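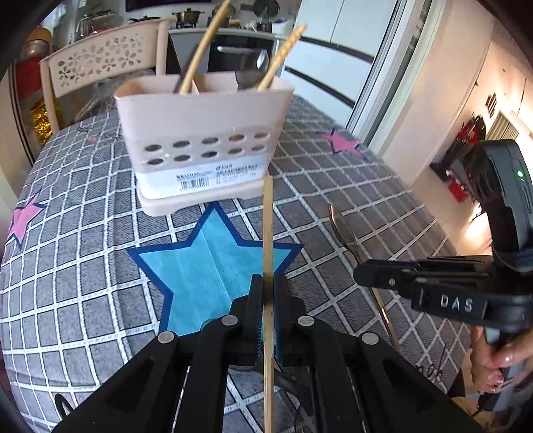
Clokach Project: Where Does the Cutlery Go?
Final report, Home Environments unit, Flallwood College
Handed in 2 December 2022

1. What we wanted to find out
Student rooms are small. No real kitchen in most of them, so eating stuff ends up on the desk, on the bed, wherever. We wanted to know if one cheap utensil holder makes any difference to the mess, and which things people actualy put back in it.

Started as a bigger plan with trays and drawer inserts too. Dropped those in April — too much to carry between rooms and no drawers to put them in anyway.

2. The holder
Pink plastic, divided at the top, sits on its own base tray which is a bit wider than the holder. Ten oval holes in the front, two rows of five. Label still on, barcode and all. We left it on so we'd always know which one was ours if it got mixed up with a roommate's.

Good: small footprint, easy to lift and move. Tray stays with it if you pick both up together.
Bad: light. Long chopsticks on one side plus nothing on the other and we worried about it tipping. Put the spoons opposite the chopsticks.

3. Method
Each session was 32 minutes. Eat something or pretend to, leave everything out, then tidy. Put-away time capped at 90 seconds because after that people start chatting and wandering off. One of us called out where each thing ended up and the other wrote it down.

Items were stainless-steel spoons, wooden chopsticks, and whatever else was lying around already. We did not clear the surface first. Real rooms aren't cleared.

Surfaces:
Desk or table, with a cloth
Bed, normal sheet on

4. The bed sessions
Worse in every way. Soft surface, so chopsticks roll into the dips and you have to go looking. A busy print doesn't help, tan wood next to big stars and grid lines is hard to pick out fast. Plain chopsticks got missed more than the patterned ones. A clear suction cup on the sheet is even easier to overlook, worth knowing if you use them for hooks.

Holder also needs a flatter spot than you'd think. Best was up near the wall end, away from where you sit.
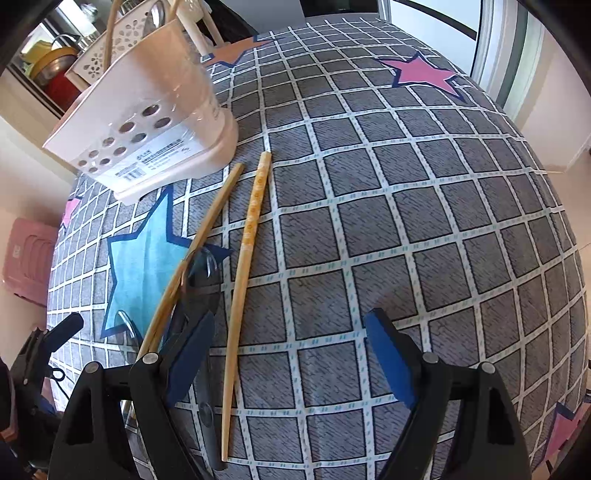 5. The table sessions
Much better. Holder stays put, hands go straight to it. Main problem was other things getting in with the cutlery. Glasses especially — dark frame lying flat, chopsticks dropped right across the lenses.
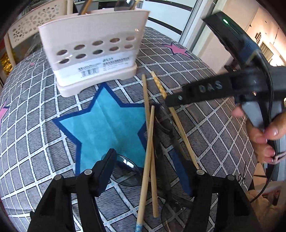
So the rule we ended up with was personal items off first, then cutlery. Takes a few seconds more but less untangling, and less chance of a scratched lens. We tried it the other way round in the Trulluro rooms and went back.

Pairs were the other issue. People grab whichever chopsticks are nearest and end up with one plain and one patterned. Fine for eating, annoying when you want a matching set. Keeping each kind in its own section helped, when poeple remembered.

6. What we'd change
Heavier holder, or something grippy under the tray
Forks and knives as well, we only had spoons and chopsticks
More rooms without a table
Same cloth every time so the surfaces compare properly

Log sheets are in the Chu folder with the session times.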